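Section 5: Power Strip Handling (Two-Arm Setup)

Sarard Home Chores Guide, February edition

If you came straight from Section 4 (folding and stacking), welcome to the fun part. People ask us all the time whether a machine can do household chores yet, and our usual reply is to hand them a power strip. A strip looks like the easiest thing in the house to move. It has a long stiff body, a heavy tail at one end that pulls wherever it likes, and small switches that don't want to be bumped. We love it as a test. When a pair of arms can pick one up, turn it around and set it down where you asked, you have something that is starting to be useful at home.

This section covers positioning and regrasping only. Plugging things in is Section 6, and please don't skip ahead!

5.1 Before you start

You will need:

Two arms, mounted and calibrated as in Section 2
One wrist camera on each arm
The Punar control app, open on the Chores tab
A power strip, unplugged at the wall
A smooth, light-colored tabletop
A plain cloth or curtain behind the table, if the room is busy

CAUTION: The strip must be unplugged for everything in this section. Check the wall end of the cord yourself. The app has no way to tell whether a strip is live.

CAUTION: Keep hands, sleeves and hair off the table while the arms are enabled. Use the stop button before you reach in, even for a quick nudge.

5.2 Laying out the strip

1. Put the strip flat on the table with the sockets facing up.

2. Lead the cord away from the side where you want the first grasp. Leave some slack. A tight cord will drag the strip back the moment the fingers let go.

3. Look over the arm cables. They should hang in loose curves and clear the fingers through the whole move. Run the Slow Sweep once and watch them from start to finish.

4. In the app, choose Long Object, then Strip. Set the approach speed to 5 for your first tries. You can go up later, but slow runs teach you a lot more.

5. Tap Find Object. When the outline on the screen matches the strip, tap Accept. If it wraps around the cord as well, tap Redo and move the cord farther out.

Note: White strips on white tables are hard for the outline finder. Side lighting helps, because it puts a soft shadow along the edge. If you still get error 209, try a gray mat under the strip.

5.3 Closing both grippers on one end

Working two grippers on the same end is the move we are proudest of, and it is also where most new users get stuck. One arm steadies the corner while the other finds its place from the far side. The fingers come very close together, so the order of the steps matters.

6. Select Shared End and pick the end without the cord.

7. Let the first arm come in low, with a fingertip at the bottom corner of the casing.

8. Wait for the Ready tone, then send the second arm to the top corner.

9. Watch the gap between the two grippers. If it closes up before both arms report Ready, press Hold and back the second arm out by one step.

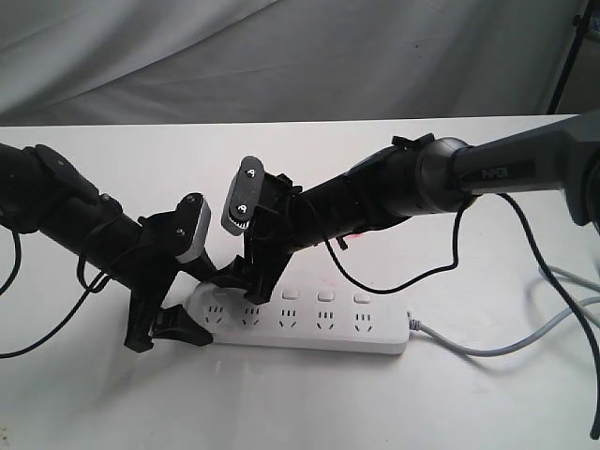 Sounds great, but my kid could do this in two seconds, so why would I wait for a pair of arms? That came in through our reader form, and it deserves a straight reply. You shouldn't wait, if all you want is a strip moved today. People are faster at this and will stay faster for a good while. We find it thrilling anyway, for this reason: the same routine carries over to curtain rods, rulers, boxes of foil and a long list of other awkward things, with very little extra setup. The Ouali test kitchen went through 200 practice grasps on strips and then tried a rolling pin with the same settings. It took on the first day — we cheered.

5.4 Grip force and switch safety

10. Open Grip Settings. Leave Force on Light for any plastic casing.

11. Turn on Avoid Raised Parts. The planner will then look for a landing spot between switches before it lowers a finger.

12. Run the grasp three times and check the switches after each run. If one has flipped, move the grasp point a little toward the end of the strip.

Note: A light press on the casing is fine. A finger that slides across the top is a sign that the arm is coming down at a slant. Go back to wrist leveling in Section 2.

CAUTION: Never use Force on Firm to make up for a poor grasp point. You can crack a casing that way, and a cracked strip belongs in the trash.

5.5 Checking the wrist view

The wrist view is your best friend here. The room view tells you where the arms are, and the wrist view tells you what the fingers are about to touch. Get in the habit of looking at it before every close.

13. Tap Wrist View and choose the arm you want.

14. Find the strip and check that you can make out the sockets and at least one rounded corner.

15. See where the fingertips fall against the casing. A finger that covers a socket is all right for positioning work. It will have to move before you go on to Section 6.

16. Look for old marks on the tabletop. Red or dark smudges can fool the outline finder, so wipe the table or tap Ignore Marks. 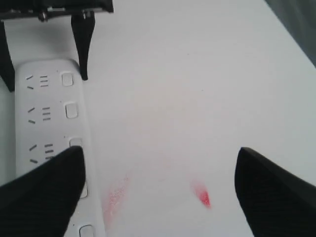 Figure 5-2. Wrist view with the strip at left, one fingertip over the third socket, and reddish marks on the tabletop.

17. If the view looks right, tap Close. If it doesn't, tap Back Off and start again from step 13.

5.6 What to expect, and what not to

With the settings above, you should be able to practice straight slides, small turns and regrasps at the free end. Expect some misses in your first session. Keep the log, which holds the last 800 moves, and sort it by Hold to find the spots where your setup struggles.

We don't yet support these:

Coiling or untangling the cord
Flipping a strip that is lying face down
Working under a desk or behind furniture
Any strip with something plugged into it

Cord work is the one we get asked for most. The Jirkutmont release has a trial version under Labs, and it's a joy to watch when it goes well, though it loses the cord too often for us to put it in the main guide. Try it with someone at the stop button.

5.7 Finishing up

18. Tap Park and wait for both arms to come to rest.

19. Disable the arms, then remove the strip by hand.

20. Save your settings under a name you will recognize. Section 6 asks for them in its first step.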